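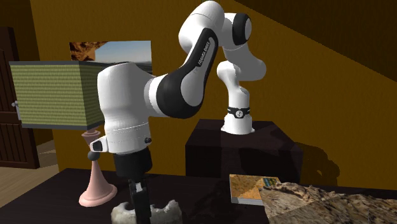 The sim as it stood at the June meeting, arm over the grey stone.

Gatcombe Robotics Club, notes from the June meeting

Clive Entwistle asked me to do the minutes again, so you're getting them in my words and you'll have to put up with it! We started at 7.15 because the projector in the Pearce Room wanted an update first.

Last meeting's notes were agreed, with one fix. I'd written that the Clolldale entry form was in. It wasn't, it is now, sorry everyone.

The pick-up project
Most of the evening went on this. The juniors put the simulated room up on the big screen and talked us through where they've got to. The arm is the Franka model on its dark pedestal, and it has to reach over the table and pick up the stone without bothering anything else on there. They've been running it in batches of 55, and in the last batch it got the stone 22 times. Clive thinks that's decent for a first go. I think it's brilliant, frankly, given that in spring we couldn't get the fingers to close at all.

There was a long chat about the stone itself. It's such a lumpy thing, all pits and notches, and a couple of people wanted to swap it for a plain block until the grasp is more reliable. The juniors were dead against (loudly). We settled on doing a block version alongside, same table, same starting position, and comparing the two next time.

The lamp came up as well. That big green shade is a nuisance when you're watching from the front, as it hides a fair bit of what's behind it, and someone asked if we could just delete it. Clive said no, the Grandby rules want household clutter on the table, so the lamp stays, and so do the book and the rocky slab. Fine by me, I've grown fond of the pink base. We might try a second viewpoint from the right, over the slab. I said I'd look into that.

Somebody also asked for a brighter room, what with the yellow wall going so brown over on the right. Left for now. It's a ten-minute job and we'd all end up arguing over wallpaper.

Clolldale heat
We can take 3 people to the desk and everyone else watches from the hall. Names to Clive please, and do say if you need a lift. The entry has to include a log of 400 runs, all on the same settings, so no fiddling once we've started! We'll leave it going on the club computer and take turns checking on it.

Money
The fee for Clolldale is paid. Still owed: two subs, and you know who you are.

Jobs
Block version of the scene: juniors
Second viewpoint: me
Run log and rota: Clive
Biscuits: open to offers, we ran out before the break

Any other business
The sticky door on the store cupboard has been reported again. Finished at 9.05. Next meeting same room, same time, and please bring your own mug.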